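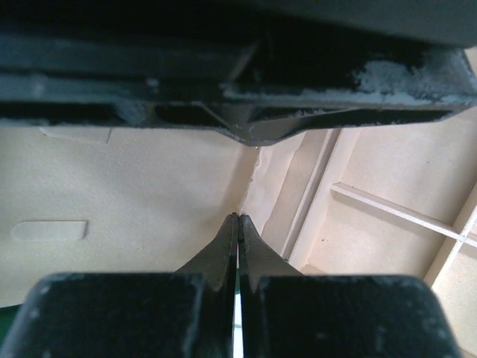
Mernmont workroom, October

Mernmont > Costume Store > Minutes

October
Minutes taken by Kiprono Odera
3 min read

Meeting opened at 4:10 p.m. in the workroom. Minutes of the last meeting were read and accepted with one change: the brooch trays went to the upper shelf, and the lower shelf is still free.

1. Jewelry inventory

The written list now stands at 862 pieces. That covers everything in the Kaijage cabinet plus the loose items that came over with the Stukitz costumes. There are 25 pieces with no tag. Kiprono has a page of notes on these and will match them against the old loan book before the next meeting.

Pairs of earrings are to be entered as one piece. Some were entered as two in the spring, so the total may come down a little.

2. The green box

The dark green box with the tan lining was brought up again. It has been used for necklaces between fittings. The tray has compartments and the smaller things can go there, but chains have been put in the lid and the box closed on them.
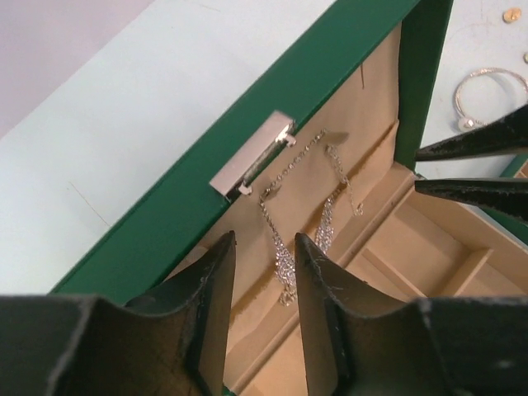
Fine chains should be fastened before they are put away and laid flat, one to a compartment. If there is no free compartment, use a paper sleeve and write the list number on it – pencil only. Anything with stones gets its own sleeve in any case.

A question was asked about replacing the lining. The Cultora price was thought too high for one box. Agreed to leave the lining as it is and brush it out once a season.

3. Catches and clasps

The catch on a box lid is the first place a chain snags. Anyone opening a box should lift the lid slowly and check around the catch before raising it all the way. If a piece has hooked on, lay the box down, support the piece from below and ease it off. Do not pull on the chain. Pieces set with small stones should be looked over for gaps afterward, and any gap written on the list.

There was some talk of covering the catches with felt. No decision. It will be tried on one of the older boxes first. 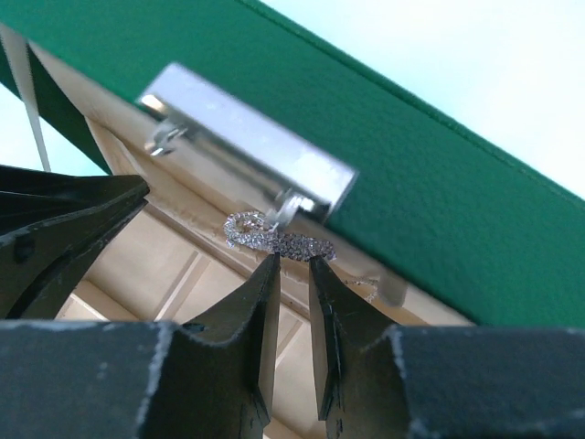

4. Loans

There are 7 pieces out on loan, all due back by the end of the month. Return forms will be kept in the cabinet drawer, not on the worktable. The sign-out sheet needs a column for the condition of the clasp – Kiprono to add this and print new copies.

5. Other business

Paper sleeves are running low. One more pack of the small size to be ordered.

The workroom key is to go back on its hook after every session.

Next meeting at 4 p.m., same room. Closed at 5:20 p.m.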